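Nadhirah Kwok does not believe in the capsule wardrobe

Nadhirah Kwok has let a small changing room in Fostosdale to a clothes-swap group since December, and she is still not convinced by any of it. "People say they want fewer clothes," she says. "Then they go home with more."

I had come to ask about the refit. The walls were done in coral-red plaster, streaky and rough-looking, by a firm called Gelline. They quoted for 15 days and took 60. She was told the colour would make visitors feel calm. "Red plaster. Calm. I asked them how they knew, and I got a leaflet."
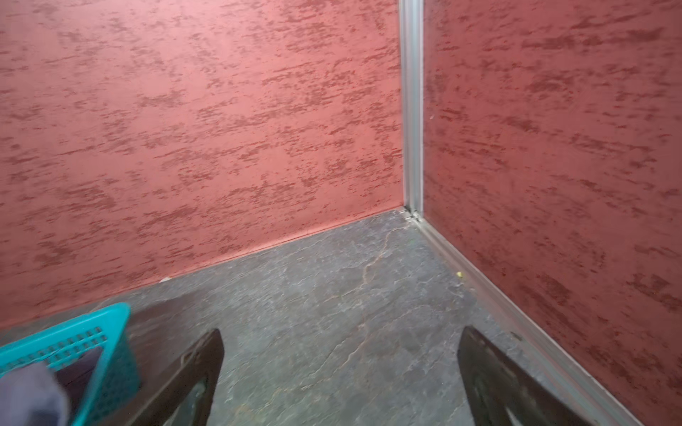 She has a little more time for the metal trim, which she paid for herself after one too many knocks from a clothes rail. The grey floor she is less sure of. It was sold to her as a finish that hides marks. "It hides the ones I don't mind," she says. "Drop a grey button on it and you're on your knees for the afternoon."

We moved on to the denim, where her doubts are stronger. The group, Sutanto, has a folding method it teaches to new members, and claims that a shelf will take far more if you follow it. Kwok tried it with 140 pieces. "It looked lovely. Then somebody wanted a pair from the bottom."
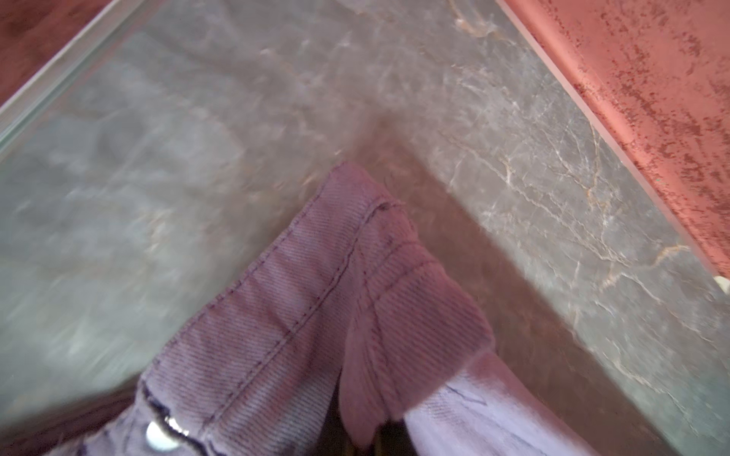
Coloured denim is a sore point too. "Purple comes in, purple stays in," she says. "Everyone picks it up, everyone says how cheerful, and it goes back on the pile." Poppers she likes, provided they close. She tries each one before a thing goes out, and has turned away coats from Stirnau that were "very smart and wouldn't do up".

The group says 313 garments have found new homes. Did she believe that? A long pause. "I believe they left the building — I'd want to see the homes."

The lease comes up for renewal in December. She hasn't signed it.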